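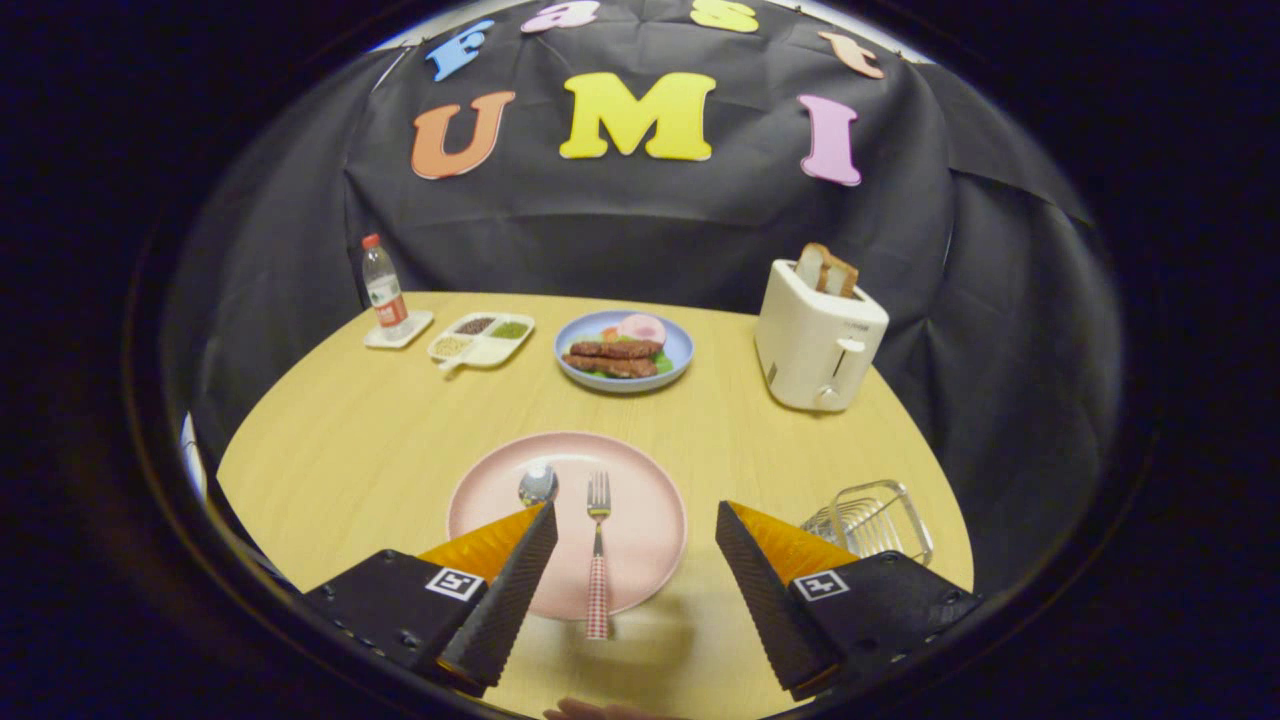

The Breakfast Table
Gallery of the Sukprasert Household Collection, Drarkel Hall

Page updated 15/12/2018

The Sukprasert Household Collection holds 1,616 objects used in the preparation and serving of everyday meals. Of these, 87 are on display in the current exhibition, which occupies two rooms on the upper floor of Drarkel Hall. The remainder may be consulted by appointment in the study store.

This gallery is concerned with breakfast. It presents a selection of settings and single objects, with short notes by the exhibitions office. Breakfast has left fewer formal records than dinner, and printed guides to table service often give it a single page. Much of what is known about the meal comes from the objects themselves and from the people who gave them.

Modern settings in the gallery combine ordinary household goods with food and packaged drinks. Catalog numbers are given only for objects held by the Collection.

Setting with colored plates
A large round plate in pink and a light blue plate for the food. The two sausages are laid over lettuce, with a round piece of ham behind them.

Colored plates became common at breakfast well before they were accepted at dinner. Visitors may wish to compare the white dinner services in Room 2.

Spoon and fork
The fork has a red-and-white checkered handle and stands on the pink plate with a silver spoon. Patterned handles are generally associated with informal meals, and many sets were sold for kitchen or picnic use.

Pop-up toaster
Cream-white, with a lever at the front and two slices of toast standing in the slots. Pale finishes of this kind were chosen to match enameled kitchen furniture and have remained in favor.

Toast rack
Parallel loops hold the slices upright and apart, so that steam can escape and the toast stays crisp. The Collection holds 21 racks in silver plate, stainless steel, ceramic and coated wire. Wire racks are the lightest and are also the most often bent in storage.

Divided condiment tray
White, with three compartments and a small spoon. Dark seeds, green granules and beige grains are kept apart in the one tray, which saves space on a small table.

Divided trays were used in many households for salt, sugar and pickles. Several in the study store retain traces of their last contents, and these have been left in place at the request of the conservator.

Water bottle on a coaster
Clear plastic with a red cap, and a label in white and red with Chinese characters. The coaster is small, square and white.

Single-use packaging is seldom kept, and the Collection has few bottles of any date. Offers of unopened or complete packaging are welcome, subject to the conditions given at the foot of this page.

Egg cups, various makers
Glazed earthenware, turned wood and pressed glass. The tall example in the second row is a double cup, made to take a hen's egg at one end and a duck's egg at the other.

Porridge bowl with lid
Stoneware, with a brown glaze inside and out. The lid is a later replacement and does not sit level. It was given with the bowl and has been cataloged with it.

Zodero juice press
Cast aluminum, with a hinged arm. The maker's name is stamped on the underside of the base – it can be seen in the mirror fitted to the display case. The drip cup was missing when the press was acquired, and one of the correct pattern was found the following July.

Marmalade jar and spoon
Pressed glass with a notched lid. The spoon is from a different set, and the notch has been worn smooth on one side.

Children's breakfast set
Mug, bowl and plate with a border of ducks. The bowl has been repaired with metal staples, a common practice before reliable adhesives were available for home use. The mug has lost most of its decoration through washing.

Bread board
Sycamore, with a carved rim. The knife marks run mainly in one direction across the center. The reverse is almost unmarked and carries a paper label from the retailer, now too faded to read.

Tea cozy
Quilted cotton in a printed check. The lining has been replaced at least once. Displayed on a padded form, without a teapot, to limit strain on the seams.

Folding tray with legs
Painted wood, for breakfast in bed. The rails at each side held newspapers and letters. One leg bracket is a modern replacement, painted a slightly lighter shade so that the repair may be recognized.

Notes on the settings

The settings are laid on plain tabletops and kept close to the scale of a family table. Objects from the Collection are handled by trained staff only. Everyday items of recent manufacture are bought for use in the settings and are not added to the catalog.

The lighting in Room 1 is kept low to protect printed textiles and paper labels. Visitors who require more light are invited to ask at the desk, where hand lamps may be borrowed. Large-print copies of these notes are kept at the same place.

Visiting

Drarkel Hall is open daily except on public holidays. Admission to both rooms is included in the general ticket. The staircase to the upper floor is narrow, and an elevator is available from the side entrance. Bags larger than a sheet of letter paper must be left in the cloakroom.

School groups should reserve at least two weeks in advance. A handling session using duplicate objects can be arranged for younger classes and takes place in the education room on the first floor.

Donations of objects

The Collection considers offers of breakfast ware, small appliances and packaging. Please write before sending anything, and include the dimensions of the object, its condition, and any information about where and when it was used. Photographs taken in daylight are preferred. Items sent without prior agreement cannot be returned.

Electrical appliances are accepted for display only and are disconnected on arrival.

Reproduction

Text from this page may be quoted for teaching and private study with credit to the Sukprasert Household Collection. Requests for commercial use should be directed to the exhibitions office. The exhibition furniture was supplied by Zestance.

Related galleries
The Packed Lunch
Kitchen Scales and Measures
Tea and Coffee at Home
Recent Additions to the Study Store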